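Portes ouvertes à Lalgate : une matinée chez le promoteur

J'y allais sans grande envie. Grandex organisait le 25 août 2024 une journée portes ouvertes pour son programme Lalgate, 336 logements sur l'ancien dépôt de bus, et Dilruba Khan, qui cherche à acheter dans le secteur depuis le printemps, voulait quelqu'un à côté d'elle pour poser les questions désagréables. J'ai accepté.

Premier constat, le trajet. La brochure place la gare à « quelques minutes ». À pied, avec le pont fermé et le détour par la zone artisanale, il faut nettement plus, et le trottoir s'arrête bien avant l'entrée du chantier. L'hôtesse m'a assuré que tout serait refait à la livraison. Par qui ? Par la commune, pense-t-elle. La commune est-elle au courant ? Elle allait se renseigner.

Dans le bureau de vente il y a une grande maquette, des arbres en mousse déjà adultes et des balcons où il fait toujours beau. Rien sur la maquette n'indique la voie rapide, qui passe pourtant derrière le bâtiment C. Quand je l'ai fait remarquer, on m'a répondu « double vitrage ». Soit. Mais un balcon n'a pas de double vitrage, et c'est le balcon que l'on vend, photo de petit déjeuner à l'appui.

On passe ensuite aux intérieurs, qui se visitent sur écran. Le trois-pièces le plus demandé s'appelle Holanda, allez savoir pourquoi. Cuisine ouverte, comme partout maintenant.

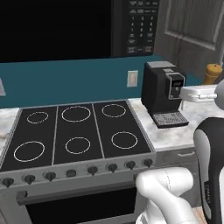
Micro-ondes noir et plaque à six foyers, sur fond de crédence bleu-vert.

Ce que contient le prix affiché, il faut aller le chercher dans la notice descriptive, un document gris que l'on ne vous tend pas spontanément. On y lit que l'électroménager et les revêtements présentés sont « donnés à titre d'ambiance ». Le prix de base comprend un évier, des arrivées d'eau et des murs blancs. Il existe un pack cuisine en 2 niveaux de gamme, dont le tarif sera communiqué en septembre, donc après la fin de l'offre de lancement. Dilruba a demandé s'il était possible de réserver en attendant le tarif. Possible, oui. Et de se dédire ensuite sans frais, si le pack est hors de prix ? Là, le commercial a parlé d'autre chose.

Le dépôt de réservation est de 1 000 euros. Il est remboursable dans certains cas, dont la liste tient sur un paragraphe que j'ai dû relire. Je ne prétends pas qu'il y ait un piège – je dis seulement qu'un paragraphe pareil n'est pas écrit pour être lu debout, un gobelet à la main, pendant qu'un couple attend derrière vous.
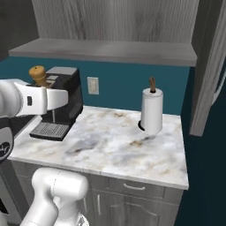
Restait la question des charges. Le chauffage collectif sera exploité par Skestard, avec un contrat de longue durée signé avant même l'arrivée des copropriétaires. L'estimation mensuelle annoncée m'a paru étonnamment basse. J'ai demandé sur quelle température elle était calculée, et si l'entretien de la chaufferie y figurait. Le représentant, aimable au demeurant, n'avait pas le détail sur lui. Il a noté mon adresse. J'attends.

Je veux bien reconnaître deux ou trois choses. Les plans sont corrects : peu de couloir, une vraie fenêtre dans la salle de bains des Holanda en angle, des caves de taille honnête. Le local à vélos est au rez-de-chaussée et non au fond du parking, ce qui devient rare. Et personne ne nous a couru après sur le trottoir.

Dilruba n'a pas signé. Elle est repartie avec la notice descriptive, le plan de masse et une liste de questions au dos de l'enveloppe. La première porte sur le mur antibruit, évoqué au conditionnel dans le dossier. J'irai voir en mairie si le permis en dit quelque chose.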